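Rigging loft notebook, March
Entry: lanyards and deadeyes for the Sevidska, port side
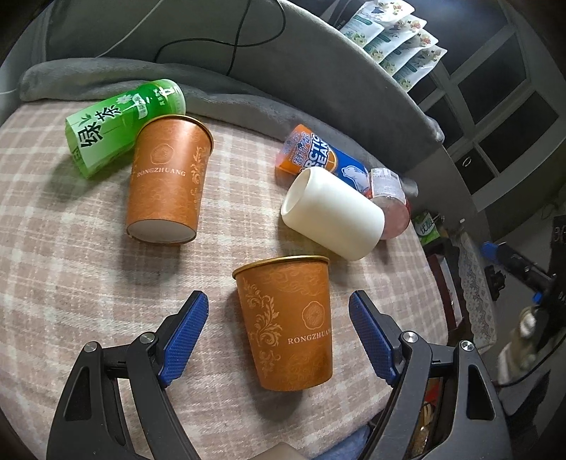

Photo: Aileen Talavera

Started at first light because I wanted the long bench to myself before the school program people came through, and I very nearly got it. The coffee was on by six and the stove took its time as usual. I'm writing this up the same evening, so whoever picks up the port side after me will know where I stopped and why the aft lanyard looks the way it does.

We have 3 deadeyes off the port main shrouds on the bench. Two are sound, a bit dry, and have gone into the oil tub. The third has a check running from the upper hole toward the score, and I don't like it one bit. I could get the tip of my knife into it, and I'd rather argue about it now at the bench than in the middle of the lake with a deck full of guests. Set aside with a red rag on it. Please don't put it in the tub with the others, however handsome it looks from the front!

The new ones from Kiritz came in the mail crate, and they are lovely work, but the holes are a hair tighter than our old ones. I tried the tarred lanyard stock through all of them and it goes, though you have to coax it. I eased the edges with the round rasp and then a strip of sandpaper wrapped on a dowel, going slowly, and after that the line ran through much more kindly. If anyone is tempted to go at them with the drill, please come and find me first.

Stretching: I hung the lanyard stock from the beam with the old ballast pig on it overnight, and took it down after lunch. It had grown a good bit more than I expected, so I've put it back up for another night. The Jeratgate crew told me last fall that they give theirs two full days and then complain about it anyway, and I'm coming around to their way of thinking. We lost a whole afternoon in Green Bay retightening the lot, and I remember every minute of it.

Seizings next. I put on the first throat seizing with the marline and took it off again, because the riding turns had crossed on the back where I couldn't see them. The second try was better. My hands are slower in the cold and I've stopped pretending otherwise — gloves off, ten minutes at the stove, back to it. The serving mallet needs a new leather, by the way. I used the spare from the Aquino box and I've written it on the board so it doesn't go missing.

Tar mix: still the one on the card inside the cupboard door, with a little less turpentine than last year. It went on thick and I wiped back more than I left. The smell has got into my sweater and very likely into the sandwiches.

The sailing schedule came by while I was at the vise. It has us away from the dock earlier than last season, with the first stop a short hop down the shore, so I'd like the port side rove and set up in time to let it settle before we look at the starboard. There are 8 lanyards to cut in all. I have cut the first few long and whipped the ends, and they're coiled on the peg by the window with masking tape flags. The tape says which shroud. If a flag has fallen off, measure again, don't guess (I did guess once, on another boat, and was reminded of it all summer).

Still to do: second night's stretch, the remaining lanyards, a note to Kiritz asking for one more deadeye to match, and somebody with younger knees to look at the chainplate bolts from underneath. I had a try with the flashlight and saw surface rust on the aft one, nothing that flaked under the scraper, but I'd like another pair of eyes on it.

Swept up, stove shut down, oil tub lid on. Key is on the usual nail.

A.T.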